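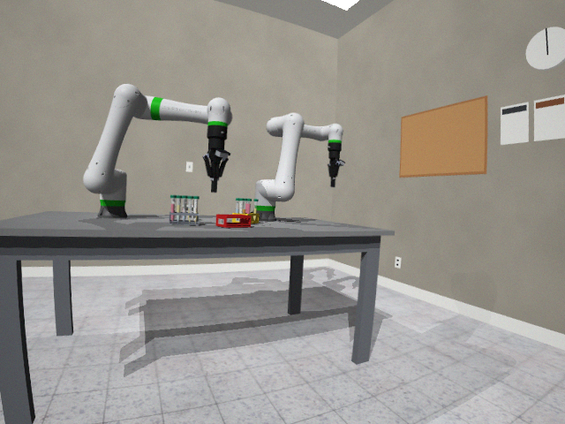

Rendered lab table with a rack of test tubes between two arms.

May 31, 2018

Moved labs last month, from the old building at Privgate to the new one on Orkberg Road. Posting what I learned about moving a sample collection, in case anyone else has one coming up.

We had 2,498 tubes in the freezers. The spreadsheet said otherwise. The difference was 187, mostly stuff from people who left years ago and never logged it.

Do the inventory before you get quotes. We did it after and had to call the movers back twice.

Anything without a readable label got one week on a list by the door. If no owner turned up, it went to waste. I expected fights over this and there was one -- a small one.

Freezer labels: the cheap ones fall off. We relabeled 21 boxes the night before the truck came. Use the cryo kind and write on the box as well as the lid.

Dry ice. Order more than the calculator tells you. Ours came from Okoth and was on time, but we used all of it by early afternoon.

Turn the new freezers on a week ahead and log the temperature. One of ours sat 19 degrees too warm for two days before the repair visit.

Keep one freezer at the old place plugged in until everything is checked in at the new one. We handed ours back too early and I didn't sleep much.

Still unpacked: the glassware, the pH meters, and one crate marked "Gokus misc" that I am leaving until July.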